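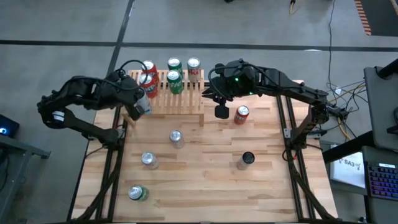 *Canned drinks on the slatted wooden rack*

# About Kidska

Hello, and welcome! If you've landed on this page you are probably new to Clelberg, or thinking of becoming new to Clelberg, or you've lived here all your life and want to check whether we've said anything rude about your end of town. (We haven't. We may have said something about the parking.)

Kidska is a small local guide to living in Clelberg. We put out a printed booklet, a Friday email and this website, and between them we try to cover the things you would ask a friendly neighbor if you had one and weren't shy about knocking. Where do people swim? Which hill is the one you shouldn't try on a bike? Why does everyone say "down the Steps" when the Steps go up?

## How we got going

The first Kidska was four folded sheets of paper, written at a kitchen table for a cousin who was moving here with two kids and a nervous dog. It had the bus routes, a hand-drawn map, the name of a patient vet and a long paragraph about the cinnamon knots at Dumitrescu Bakery — the long paragraph has survived every edit, and it has grown. The cousin passed the sheets to someone at work, who copied them for someone else, and by the following December we were getting letters from people we had never met telling us the number 4 bus didn't stop outside the library anymore.

So we fixed the bus stop, and then we fixed the map, and then it seemed silly not to do it properly. We had 1000 copies printed, which felt like a ridiculous amount of paper when it was all stacked in the hallway, and we carried them to cafes and laundromats and the ferry office in shopping bags. There have been 36 editions of the booklet now. The map is no longer drawn by hand, and we still get mail from people who liked the old one better.

## What's in the guide

The guide has 301 listings at the moment, and someone from Kidska has been to every one of them. That includes the shoe repair place that only opens in the mornings and the mini golf course out past Brultum, where we lost a ball in the ninth hole and were very kindly given another.

We list places because we like them and think you'd want to know about them. Nobody can pay to be included. We do sell a few ads, and they're on the back pages of the booklet with the word "Advertisement" printed over them, so you won't mix them up.

You'll also find the longer pieces, which are the ones we have the most fun with. There's one on how to say the street names so that the taxi driver doesn't laugh, one on which benches along the river get the evening sun, and a fairly heated one on whether Brultum is its own town or just the bit of Clelberg on the other side of the bridge. We had to close the comments on that last one for a while. They're open again, so please be nice!

## The Friday email

Every Friday morning we send a short email with what's on over the weekend, what has opened, what has closed and whatever we happen to be excited about, and it goes to 3239 people. It's free, and you can stop getting it whenever you like by clicking the link at the bottom. If you reply to it, one of us will write back, though it may take us until Monday, and if you've asked about schools or rentals we may answer at some length.

## Welcome walks

On the first Saturday of the month we meet newcomers by the fountain in front of the old customs house and walk a slow loop through the middle of town. We go along the river, over the bridge into Brultum, through the covered market and back by way of Dumitrescu, where we stop for coffee. The route is flat except for one short ramp, strollers and dogs are welcome, and we go in light rain. You don't need to book. Look for the yellow umbrella.

Some people come once and some keep turning up for months, long after they know the way, and we're always glad to see them.

## Getting in touch

If we've gotten something wrong, please tell us. Opening hours are the usual trouble, along with footpaths that get moved and a certain ice cream window that changes its days every summer. Use the form on the contact page, or leave a note in the Kidska box at the ferry office, which we empty twice a week.

We love hearing about places we've missed, too, and a tip doesn't have to be fancy. A good hot dog counts. So does a quiet corner of the library, or a barber who doesn't mind a wriggly toddler. Tell us where it is and what you like about it, and we'll go take a look for the next edition.

The current booklet is free at the ferry office, the main library and most cafes on the river side.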